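Print this article | E-mail this article

Lunum Opens Its Doors, But The Robots Stay Quiet

2 May 2019

Lunum let the public into its Gerness workshop this week for what the invitation called a look at "the future of handling." What visitors mostly got was a look at people handling pens.

The company wants to teach robot arms to do small desk chores. To do that it records people doing the chores first, with grippers held in the hand, and feeds the results to software it calls Stan. The job on show was putting pens and markers into a clear plastic organizer.

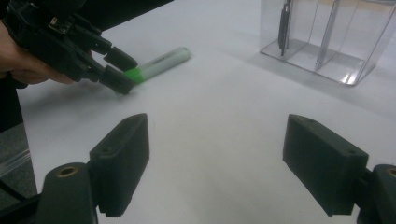
Slow Going At The Table

Lunum says Stan will need 1000 recordings of each chore before it can be trusted with one. The company had 354 of this one by the time the doors opened. Asked how many chores an ordinary office might call for, a spokesman said it was too early to say.

The person at the table works with a gripper in each hand -- no bare fingers on the pens -- and the organizer has separate compartments to aim for. 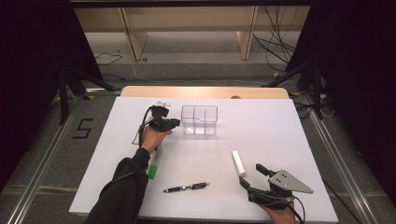
A green-capped marker and a black pen on the board, with the organizer empty.

The open day ran to 11 short talks, most of them about savings. None gave a price. Vendwood, the office supply firm backing the project, has promised a working arm in 6 of its stores but has not named a date, and a request to see Stan run an arm unaided was politely put off until a later visit.

It is hard to say what was proved. A person with two grippers can put away a pen, and that was never much in doubt.
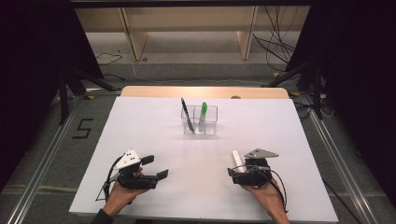
Vlasta Krasniqi said she would wait to be impressed until the machine could do it alone, in a room it had never been in before, with whatever pens happened to be lying there. She added that the talks had been too long.

Lunum plans a second open day but has not set a date.

Print this article | E-mail this article

Related items
Vendwood To Close Gerness Warehouse Counter
Lunum Adds Night Shift At Workshop
Letters: Who Asked For A Robot Clerk?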